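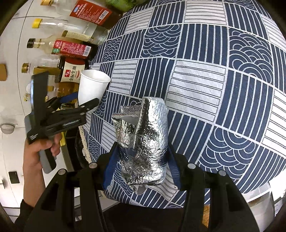 Wednesday, May. Audio bench, back room.

Picked up the Clondden feed problem again at 9:15, after Tarek's note last night that episode 60 had appeared twice for some listeners and not at all for others. Sixty was the one with the sponsor in it, naturally.

What we know so far. The show moved from the old host to Tritmont at the end of last month. The redirect went in the same afternoon and I checked it myself, in one app, on one phone, and declared it fine. I am writing that down so I can be embarrassed by it at leisure.

The redirect is in fact fine. The trouble is the episode IDs. Every episode in a feed carries a little string that tells the apps "this is the same thing you saw yesterday." Old host used a long ugly string of its own. Tritmont's import tool is supposed to carry those over and has a checkbox for it. The checkbox was on. I have a screenshot of it being on. The tool carried over the IDs for everything published before we renamed the show, and made up fresh ones for everything after. So the back catalog is clean and the newest episodes look brand new to any app that had already fetched them.

10:40 - Pulled both feeds and compared them line by line. Shadi wrote a small script for this in the time it took me to find my glasses. Old feed still readable, thank goodness, we have it for another few weeks. Mismatch starts at 57 and runs to 60. So 4 episodes, all after the rename. Everything earlier matches.

That explains the doubles. It does not explain the missing ones. Shadi thinks an app that sees two entries with the same title and the same publish time may decide one is junk and hide it, and sometimes picks the wrong one, or drops both out of spite. I have no better theory. Marking it as "Awwad's spite hypothesis" until somebody disproves it.

11:30 - Wrote to Tritmont support. Reply came fast and suggested I clear my browser cache. Wrote back with the two feeds attached and the four lines highlighted. Reply came less fast.

Meanwhile, what to do about it by hand. Tritmont lets you edit the ID on an episode, under Advanced, under a warning in red that says you should not do this. Options as I see them:

Put the old IDs back on all four. Anyone who got the doubles should see them merge again at the next refresh. Anyone who subscribed after the move has only ever seen the new IDs, and will get the doubles that everybody else just got rid of.

Leave it alone. The doubles sit there forever, but no new ones appear.

Numbers: downloads since the move are nearly 3000, and Tarek reckons almost all of that is people who were already subscribed. New subscribers in that stretch are a rounding error (sorry, Clondden). So we put the old ones back.

1:20 - Tried it first on the Smadi test feed, which has 5 dummy episodes of me reading a dishwasher manual. Broke the IDs on purpose, let two apps pick up the doubles, then restored them. App one merged within ten minutes. App two kept the duplicate until I pulled down to refresh, then merged. Played positions survived in both. I did not expect that and checked it again.

2:05 - Did the real ones. Copied and pasted, never typed. Shadi read each string back to me from the old feed like a hostage negotiator. Saved, ran her script again, zero mismatches.

2:50 - Both phones clean. Tarek's tablet still shows two of episode 58. Tarek's tablet also thinks it is in another time zone, so I'm not chasing that today.

3:30 - Tritmont support confirms it is a known issue when the show title changed before the import. Known to whom, they did not say. No date for a fix.

Still to do:

Check the download counts tomorrow. Restoring IDs could trigger another round of automatic downloads, and if it does, the sponsor report needs a note on it. Tarek to write the note, he's nicer than me.

Dundeck moves over next and they have renamed their show too, twice. Run Shadi's compare script on the imported feed BEFORE the redirect goes in. Script is in the shared folder under feedcheck. It takes two addresses, old one first. If you swap them it runs happily and tells you everything backwards, ask me how long that took.

Keep the old Clondden feed saved locally, whole file, not just the last ten.

Change our own move checklist: "check redirect" becomes "check redirect and IDs, in more than one app." My initials are next to the old version.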